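4.2 Bathing and the evening water peak

We now turn to the part of the study that surprised us most, and that we most enjoyed working on. Section 4.1 showed that the homes in Trastisside use their water in two clear bursts, one before work and one after the evening meal. The morning burst behaves much as earlier studies of small towns would lead one to expect. The evening one does not, and nearly all of the difference comes down to baths.

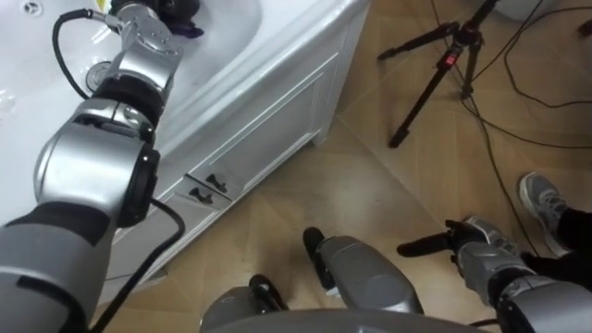 Figure 6. A white bathtub with a small purple cloth in the basin.

Of the 918 homes that took part, 73 per cent have a bath of some kind, and a good share of these have no separate shower at all. Trastisside was built quickly, most of it within a single decade, and the same bathroom plan was repeated street after street. For anyone who studies household water this is a gift. The tubs are close to one another in size, the pipe runs are alike, and the hot water tanks sit in the same cupboard on the same landing. When two neighbouring homes show very different evening use, the building can usually be ruled out and we can look straight at what people do.

What they do is wonderfully varied. The diaries kept alongside the meter readings record baths taken for aching backs, baths shared in turn by three children, baths run for a dog, and baths run and then forgotten while somebody answered the telephone. The tub is also a place to work. It is used to soak curtains, rinse muddy boots, water house plants before a holiday and wash things too large or too delicate for the machine. We had planned a single diary code for "bath" and had to split it into four after the first month: washing of people, washing of things, washing of animals, and other. The last of these proved far more useful than "other" usually is.

The split matters for the shape of the peak. Washing of people is strongly tied to the clock. In homes with young children it begins soon after six in the evening and is largely over by half past seven. In homes of older adults it comes later and is spread more thinly, often running past ten. Washing of things hardly follows the clock at all. It fills the gap between the two groups, and this is why the evening peak in Trastisside looks like a long low hill with two bumps on it, where most published curves show a sharp point. We tried removing the washing of things from the curve, and the two bumps came apart very cleanly.

A word on volume. Diary keepers are poor judges of how full a bath is, and we were at first inclined to set their guesses aside. We kept them in the end, and compared each one with the flow recorded by the Ternulel meter on the same supply. Guesses for full baths were too low in nearly every home. Guesses for shallow fills, such as a hand wash of a few garments, were too high. One possible reading is that people judge a fill by how long they stood waiting for it, and a short wait while holding wet laundry may well feel longer than it is. We can't test this with the present data, but we would love to see someone try.

The meters themselves deserve some comment, as the choice of logging interval affects everything in this section. The Ternulel unit can store a reading every 12 seconds, and we used this setting throughout. At longer intervals a shallow tub fill and a long run of the kitchen tap look almost the same. At the shorter interval they are easy to tell apart, because a bath tap is generally opened fully and left alone, while a kitchen tap is turned up and down many times. The sorting method of Zein, which we adopted with small changes, depends on exactly this difference. It was written for blocks of flats with a shared supply, and we were delighted by how well it carried over to terraced houses.

It did less well in one respect. Some households fill the tub in stages, running the hot tap for a while, going away, and coming back to add cold. The method reads this as two or even three separate events. We joined any two fills that fell within 40 minutes of each other with no drain-down reported between them in the diary. This rule is a compromise. It will sometimes join a child's bath to the parent's top-up that follows it, and for some purposes those ought to stay apart. Results with the rule switched off are given in the appendix, and the two bumps remain visible there.

Season had a smaller effect than we had guessed. Washing of people rose in December and stayed high until the evenings grew lighter, as one would hope in a town with such cold bathrooms. Washing of things moved the other way, reaching its highest level in late spring, when blankets and cushion covers could be dried outdoors. The two changes come close to cancelling out. A water company looking only at the monthly total would see a town whose habits barely shift through the year, and would miss a lively exchange between one kind of use and another going on underneath.

The same exchange was not found in Jovari, our comparison town, where showers are far more common and most homes have no outdoor drying space. Section 4.3 takes up that contrast, starting with the morning readings.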